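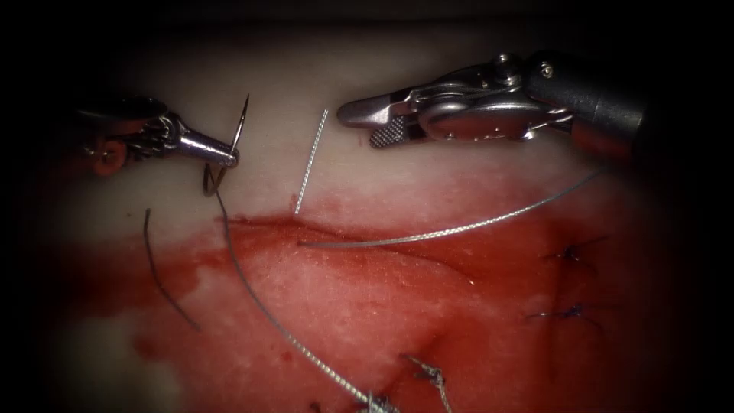
**What's in this dataset?** Page-by-page notes on every issue of *Cinder*, a fantasy comic I've loved since I was a kid, plus a scene list for each of the three animated pilots that got made from it and never went to series.

I started this as a spreadsheet to settle an argument about whether the second pilot cut the Istarmont siege (it did, and I'm still sore about it). Then it got out of hand! There are now 1305 rows in `pages.csv`, one per comic page, and a much smaller `scenes.csv` that tries to match each pilot scene to the pages it came from.

## Files

- `pages.csv`: issue, page, panel count, setting, main color, who's talking
- `scenes.csv`: pilot, start time, length in seconds, matching pages
- `palette.json`: my color names and what I mean by them
- `notes/`: rambling, sorry

Words are all mine. There's no scanned art and no dialogue in the repo, so please don't open an issue asking for it.
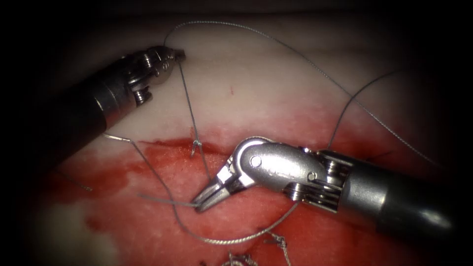

The `main_color` column is the one I get the most mail over, and I get it, it's a judgment call. I went with whatever color fills most of the page, which works great for the night chapters and falls apart on the Rantala snowfield pages, where the art slides from white into red halfway down. The picture just before this has the same problem, pale up top, red at the bottom, and a pinkish band in between that belongs to neither. For pages like that I put `split` and list both colors in `color_2`, top one first. If you're making charts, decide early what you want to do with `split`, or your totals will look weird (mine did, for months).

## Known problems

- Issue 5 has two printings with different page orders. I used the first.
- Scene times for the third pilot come from a bad tape and can be off by up to 30 seconds.
- Crowd scenes say `various` under who's talking. I gave up.
- A few place names changed spelling between issues. I kept the earliest one everywhere. 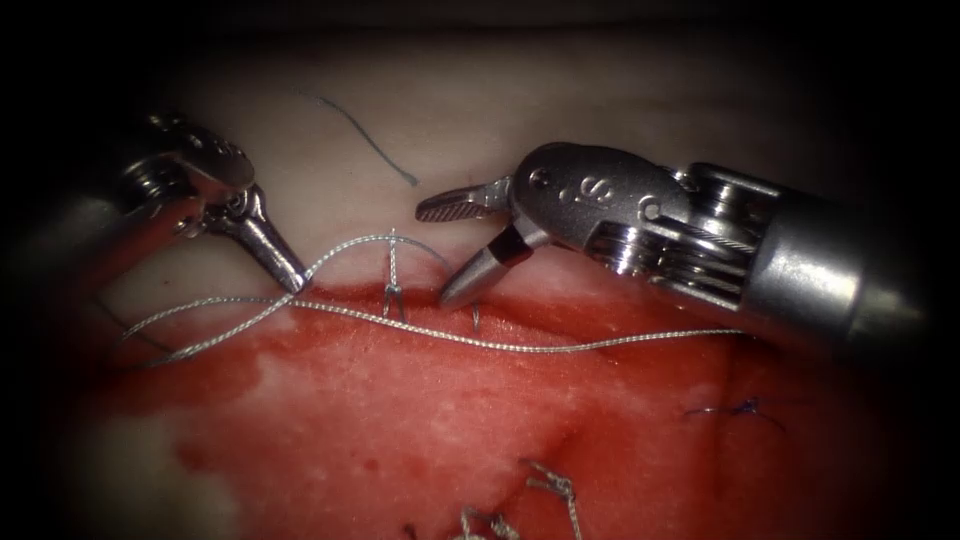
*Two instruments and a braided suture over the pad.*

## Loading it

Plain UTF-8, commas, header row. Any spreadsheet program will open it. If you use Pranine, my little chart script, run:

```
pranine load pages.csv --limit 4000
```

The limit is way more than you need, but leave it in, the default chops the file off early and doesn't tell you. I'll fix that in November when I have some time off.

## Changes

**June 22, 2018**: added `color_2`, fixed the page numbers in the last issue, and renamed `place` to `setting`. Old scripts will break on that last one.

Corrections are very welcome, just send the issue and page number so I can pull my copy and check.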